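Anybody been to the Plodora open day? Wondering if it's worth the trip

I've got two seats left in the car and a twelve-year-old who lives and breathes robots. The flyer says there's a simulation demo, but will we get to see anything up close, or is it all slides? And can kids have a turn?

**Ngaio Wihongi**

---

**Manolis Drakos**

Went once. Parking was bad, coffee was fine. Get there early.

---

**Signe Hovland**

We went in October 2018 and I'd happily go again! They'd put out 300 chairs in the main hall, but skip those and head straight upstairs to the simulation room – that's where the good stuff was. It's all on screen, so don't promise your kid real metal arms up there. They let in 4 people at a time and you can ask whatever you like (my son asked a LOT). I never saw a kid at the controls, so I'd call ahead about that part. I saved these from the demo, same table layout with different arms and hands:
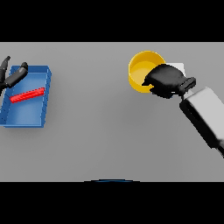
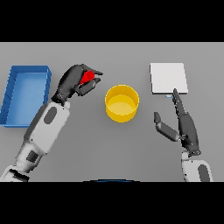
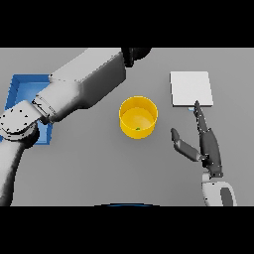
Wustham Robotics Club – Visits & Open Days

The middle one was my son's favorite, with the dark hand holding the little red thing. I liked the last one best, mostly for that long finger up against the white square. Bring a snack, the line for the stairs gets slow after lunch.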